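Subject: Re: [stitum-users] Arm stops mid-task, no fault logged, gripper opens on resume

> We are seeing stops during the block packing task on the Kusomis arm. The
> arm halts between the pick and the place and the controller shows green.
> Nothing in the fault log. When the operator presses Resume, the gripper
> opens before the arm moves, so whatever it was holding gets dropped.
> Has anyone else had this since the September update? We are on Stitum
> build 478 and have not changed the cell.
>
> Bevan lab, cell 2

Yes, same thing at Horkham, same build. I spent most of last week on it and have a partial answer plus a workaround.

We run a similar task. Cubes start in the open part of the table and the arm packs them against each other inside a marked area at the back, next to the wall. The marked area matters because the planner uses the wall side as a keep-out boundary, and that is where our stops come from.

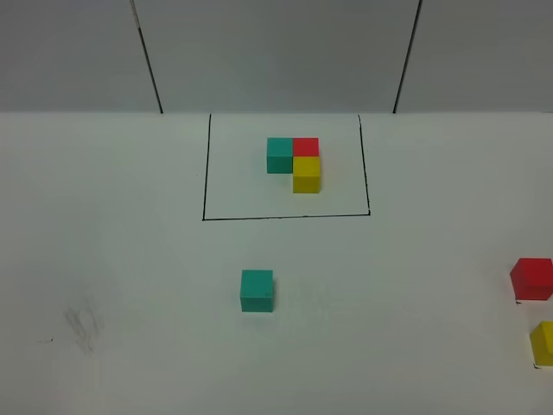

*Packing task, fixed camera. Three cubes in the marked area, three still outside it.*

With the cluster in this kind of position, the next place pose puts the fingers close to cubes that are already down. The planner looks for a tilted approach, and some of those run the wrist toward the wall. In build 478 the boundary check runs twice, once when the path is planned and again while it is executing. The second check uses a larger margin than the first. A path can pass planning and then get stopped on the way in.

That part is annoying but safe. The arm stops where it should. What I don't like is how the stop is reported. The execution check sends a hold instead of a protective stop, and a hold does not write to the fault log. You will find it in the motion trace if you turn tracing on. Look for code 733. We had it on every one of our unexplained stops.

The gripper opening is a separate bug, I think. After a hold, the task script restarts from the top of the current step. Our place step begins with an "open" so the fingers are in a known state, which made sense when the step could only be entered from the start. On resume it runs again with a cube in the fingers. Check whether yours is written the same way. If you copied the sample script from the Stitum package, it will be.

For us a dropped cube is no harm done. I would not want this on a cell handling anything heavy or sharp, and I would not want a hand under it. The green light makes it worse, because people read green as "waiting" and reach in to straighten a block. We had one operator do that. The arm did not move and there was no injury, but we wrote it up as a near miss and the cell was down for the rest of the day.

What we changed:

1. Set `exec_margin` equal to `plan_margin` in the cell config. Ours are both 10 mm now. Do not set either one to zero.
2. Moved the "open" out of the place step and into the end of the step before the pick.
3. Added a check at resume. If the fingers report a held object, the script asks for confirmation and does nothing until it gets it.
4. Turned on motion tracing full time. The files get large, so clear them out regularly.
5. Put a sign on the cell: green does not mean safe to enter. Press the stop first.

Restart the controller after step 1. Reloading the config from the pendant shows the new value on screen but the execution check keeps using the old one. That cost me an afternoon.

Since then we have not had a 733 on this task. We have had one stop that did log properly, a real contact with a cube that was sitting crooked, and resume behaved correctly after it.

I still can't explain why it started with the September update. The release notes don't mention the boundary check. If you kept a copy of your old config, could you compare the margin values before and after? Ours was overwritten during the install. I have a ticket open with Stitum support and will post the reply to the list when I get one.

One question back to you: are your stops always on the place, or do you get them on the way to the pick too? If it's both, you may have something different from us.

-- 
Horkham, robot cell maintenance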